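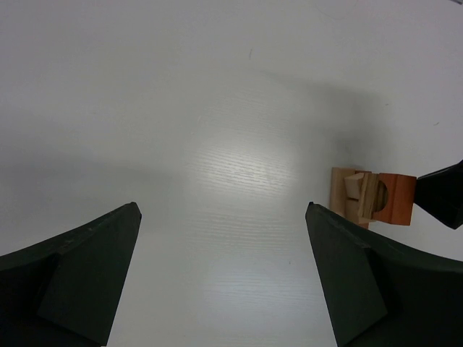

Olive oil from the market: is mine mostly sunflower?

Forum > Food and Drink > Shopping and Labels
Started by girnach_gill, November 10, 2018

girnach_gill
Right, I need some sensible heads. I've been buying a five litre tin of "extra virgin" off the same stall in Girnach for a couple of years and I've always loved it, proper peppery stuff that catches the back of your throat. The tin I got in October tastes of nothing. I mean it. I put it on tomatoes and might as well have put nothing on at all. Same label, same price, same chap selling it. My sister reckons it's been cut with sunflower and coloured up. Is there any way of telling at home? I've seen people say to put it in the fridge and if it goes solid it's real.

wamitz_baker
The fridge test is rubbish, sorry! I did it with 6 oils last winter, including one I'd carried back myself from the mill, and that one stayed runny while a cheap blend went like candle wax. It depends on the olives and how the oil's been filtered as much as anything. Don't throw your tin out on the strength of it.

Tapia_B
Agree about the fridge. My family have trees and our own oil goes cloudy some years and not others.
But Gill, flat taste doesn't mean fake. Old oil goes flat. If the tin was filled from the tail end of last year's pressing and then sat in a hot van all summer, that would do it. Is there a harvest date on it? Not the best before, the harvest.
Berenice

girnach_gill
No harvest date that I can find. There's a best before and a lot number, 497, and "packed in the EU" which tells me precisely nothing.

halfpint
You paid market prices and expected the good stuff? Five litres of real extra virgin costs what it costs. If it's cheap it's mixed, simple as that.

wamitz_baker
That's a bit harsh, halfpint. She's had good tins off him before at the same price. And I've had a dear bottle from a posh deli in Allach that smelt of crayons, so paying more doesn't get you out of it either.

halfpint
Crayons is rancid, though. Different problem. Rancid is bad keeping, mixing is fraud. I used to work in a warehouse where we decanted oil for restaurants and believe me, the labels and the drums were not always on speaking terms. I stand by it.

Tapia_B
I do agree they're different problems, I just don't see how you can tell which one Gill has got from a forum post. Warm a spoonful in a little glass with your hand over the top, then sniff it. Grass, tomato leaf, green banana, anything like that is good. Old nuts or putty means it's past it. If there's no smell whatsoever then yes, I'd start wondering about refined oil.

girnach_gill
Just done it (in an egg cup, we're not fancy). Nothing. Perhaps very faintly greasy? My husband said "smells like chips" but he'd had chips.

M_Cervantes
Melquiades here, I help out at the Sepúlveda shop so I'm biased, but please ring trading standards. It's free to report and they can decide whether to sample it. Keep the tin, keep some oil in it with the cap on, and write down when you bought it. A private lab will test it too, but the quote I had was over 200 for the full works and that's a lot of tomatoes.

halfpint
They won't do anything over one tin.

M_Cervantes
They might not. They might have had other calls about the same stall, and you'd never know.

wamitz_baker
Have you asked the seller, Gill? I'd start there. He may have been sold a pup himself, and if he's any good he'll swap it.

girnach_gill
I hadn't, I felt daft. Going back next market day with a jam jar of it and he can taste it in front of me. If he shrugs I'll ring them. I've still got about a third of the old tin so he can try the 2 side by side.

Tapia_B
Perfect, but keep the old one somewhere cool and dark till then, and don't let him keep the jar!

girnach_gill
Noted. Meanwhile I've got nearly five litres of the other stuff, so if anyone has a good recipe for focaccia that uses an unreasonable amount of oil, I'm listening.

wamitz_baker
Sending you mine by message now. Use a deeper tin than you think.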